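Search this site Enter keywords

4.2 Collecting the bowl demonstrations

I'll admit the bowls were the task I was least excited about, and they ended up eating most of May. We collected 2,989 two-handed demonstrations in the Brisstead kitchens, all with hand-held grippers, and kept 2,000 of them for training. The rest went to the held-out split or got tossed for tracking dropouts (see the Manstead notes for how we flag those).

Why bowls? Shiny steel is rough on the Mekow pose tracker - reflections slide around as the camera moves, and the tracker loves to follow them. Stacked bowls also hide most of each other, so the policy has to work from rims and outer walls. We gave the operators no script beyond the goal, and they came up with all kinds of ways to split the job between their hands (more on that in Section 5).
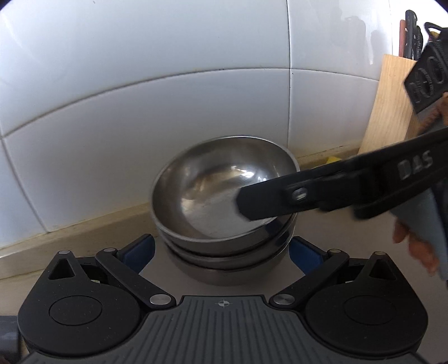 Figure 2. Bowl task, view from one gripper's camera. The second gripper presses its tip against the inside of the top bowl.

For the Szulc baseline we trained on the same clips with one camera stream removed, and ran 20 trials per kitchen. It did fine on single bowls, but it fell apart on stacks, mostly by closing on the wrong rim.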